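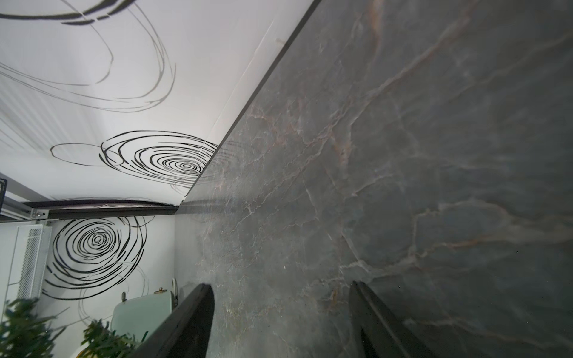 # Plirel Wrist Camera and Two-Finger Gripper Set

The Plirel set is made for small and medium robot arms that work inside rooms and not inside a fenced cell. It joins a parallel gripper with two fingers and a compact camera fixed at the wrist. With the camera in this position the operator sees the finger tips and the surface in front of them together, during the approach and during the grasp.

This page gives the main data of the set and, in the larger part, the working rules we ask every customer to follow. Please read the rules before you order. Some of them have influence on which fingers and which mounting plate you need.

## What is in the box

- Gripper body with two dark fingers, rounded tips
- Wrist camera with short bracket
- Mounting plate (state your arm model in the order)
- One cable for power and signal, with strain relief
- Spare set of fingertip pads
- Printed rule card, to be kept at the workplace

The control software, Fliltness, is downloaded separately. The license is included in the price.

## Basic data

| Item | Value |
|---|---|
| Fingers | 2, parallel motion |
| Mounting screws | 4 |
| Cable length | 6 m |
| Pad inspection interval | 500 cycles |
| Full service interval | 2,000 operating hours |
| Use | Indoor, dry rooms |

Grip force and stroke depend on the finger type. You find them in the separate finger sheet, which we send together with the quotation.

## Rules for work in furnished rooms

Most of our customers use the set in kitchens, bathrooms, showrooms and test apartments. These rooms have polished stone, painted panels, sanitary ware and plants, and they were not built for a robot. The following rules come from our own practice in the Plelitz workshop and from the notes which customers have sent to us.

### Before the first movement

1. Make a risk assessment for the complete application: arm, gripper, camera, the object and the room. An assessment of the arm alone is not enough. For the safety of industrial robots, ISO 10218 is the usual starting point, but please check which standards and local laws are valid for your case.
2. Write down the surfaces which the fingers may touch and the surfaces which they may not touch. Keep this list with the program and give it the same version number.
3. Set the speed limit for the room, and after this the lower limit for the last part of the approach.
4. Test the emergency stop. Test it again after every change of cable or controller.
5. Check that the cable can follow the wrist through the whole path without pulling.

### Polished stone and other shiny surfaces

Polished stone makes two difficulties. It reflects light into the camera, and it shows each scratch.

The reflection can look to the software like an edge or like a second object. Veins in the stone can do the same. Teach the background with the room lights in the condition in which you will work, and repeat the teaching if somebody changes the lamps. Do not rely on one camera view for the distance to a shiny plane. Take a second view from another wrist angle, or use a contact search with low force.

Against scratches, keep the fingers open and away from the stone during travel. Never use a fingertip to find the stone with force if the pad is missing or worn. Wipe the pads before work. A small grain in the pad is enough to leave a line.

### Patterned panels

Strong drawn patterns, for example rings and loops in black on white, can give false detections of round objects. Mark these areas as excluded in Fliltness under *Room > Areas without targets*. If the pattern continues on both sides of a rail or a trim, draw one area for each side. One large area may also hide the rail, and the rail must stay in the collision model.

### Rails, vents and fittings

Everything that stands out from the wall belongs in the collision model, also when it is thin. Frame rails, bolt heads, trims and vent grilles are forgotten often. Add a safety distance that covers the finger in its fully open position. Many people measure it with the fingers closed, and then the first collision happens in opening.

A mesh grille should not be used as a support or as a reference point. It can bend under the finger.

### Plants and other soft objects

Leaves move when the air moves. They also can cover a part of the camera view when the wrist is low. If a leaf is close to the camera, it will be blurred and the software will not recognize it as a plant. Remove plants from the path if this is possible. If they must stay, set the program to pause when the view is covered, and let the operator decide.

### Toilets and sanitary objects

- Use separate pads for this work and mark them clearly.
- Clean pads and fingers with the cleaner allowed by your hygiene plan. Do not spray on the gripper body.
- Do not use the same pads later on a kitchen surface, also not after cleaning.
- Move lids and small knobs with the lowest force which does the job.

### Camera and privacy

The wrist camera sees more than the object. Before recording in a room where people live or work, ask for their permission in writing. Record only the time which you need, and decide in advance who can open the files and when they are deleted. Fliltness does not send pictures outside unless you switch this on.

## Care

Clean the camera window with a dry soft cloth before each shift. Look at the pads at every inspection interval and replace both at the same time, even if only one is worn. Check the mounting screws with a torque wrench after the first day of use. The torque value is on the rule card.

## Ordering

The set is sold directly by Plirel and by our distribution partner Gallardo. Delivery time for standard plates is almost 4 weeks. For special plates please send a drawing of your flange with the request.

Replacement rule cards are free of charge. A new edition is planned for December, with a longer part on shiny surfaces, and will be sent to all registered customers.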